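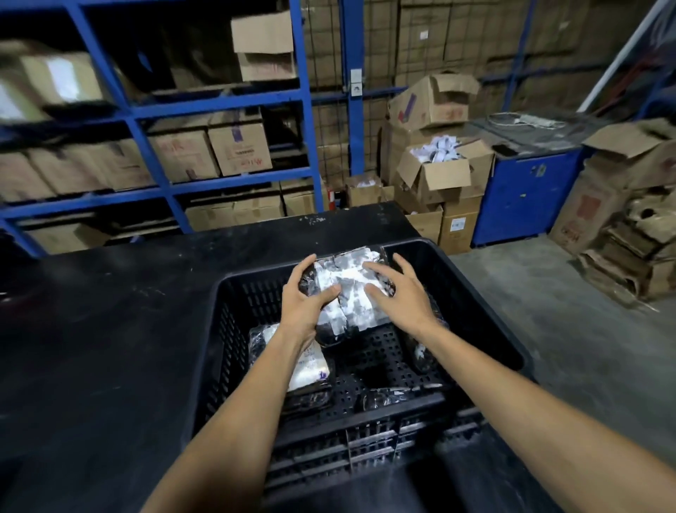 A reader from Plostberg wrote to us in March that the Clomon had been running day and night in the back stockroom and the reading still wouldn't come down, and could we please say in plain words where the thing ought to stand and what number it ought to be set to. Fair enough! The old leaflet was a bit thin on that point, so we have rewritten this section from the beginning.

4. Setting Up Your Clomon Dehumidifier in a Storage Room

Before you start, let the unit stand upright for 3 hours if it has been lying on its side during delivery. We know it's tempting to plug it in straight away, but please be patient with it.

1. Pick a level spot near the middle of one wall, a good arm's length from shelves, curtains and heaters. The air goes in at the back and comes out at the top, and both need room.

2. Close the windows and the outside door. A room of up to 1500 square feet is fine for one unit, as long as the inner doors stay open and you aren't airing the place at the same time.

3. Slide the water tank in until it clicks. If the red light stays on, take the tank out, check that the little float moves freely, and try again.

4. Plug the unit directly into a grounded wall outlet.

CAUTION: Do not use an extension cord or a power strip, and never move the unit with the tank full.

5. Press Power, then press Set until the display shows 50. That is relative humidity in percent, and it suits most dry goods, paper and cloth very nicely.

6. Leave it alone for a full day and night before you judge it. A room that has been damp all winter has a lot of moisture in its walls and floor, and it will give that up in its own time.

NOTE: The fan keeps turning for a short while after the set point is reached. There is no need to call us about this (though we're always glad to hear from you).
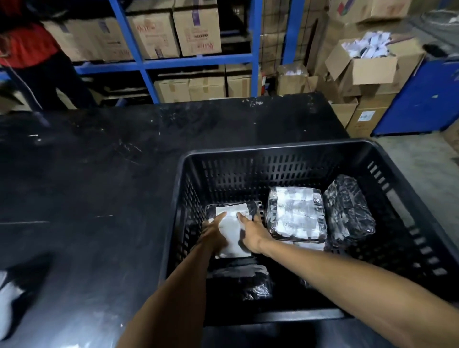
Moving air does half the work in a dry storeroom, so give some thought to how your goods are put away before you turn the setting any lower. Solid tubs pushed tight against an outside wall are the usual trouble spot, and we have seen plenty of those over the years at our Dindavdale shop. A ventilated crate with slots in its walls, like the black one on the bench, lets the air reach the wrapped packages inside from the sides as well as the top. Leave a hand's width between crates if you can spare it, and keep the bottom row up off the floor on slats or a pallet.

7. Clean the filter after every 200 hours of running. Lift it out by the tab, rinse it under lukewarm water, shake it, and let it dry completely before it goes back in.

CAUTION: Unplug the unit before you remove the filter. Do not dry the filter with a hair dryer or on a radiator.

For a permanent drain hose, go on to Section 5. Hoses and spare filters can be ordered from Mykhailiuk Home Air.

Print this page | E-mail this page

Home Manuals Parts Support Contact

Last updated: Jan 26, 2019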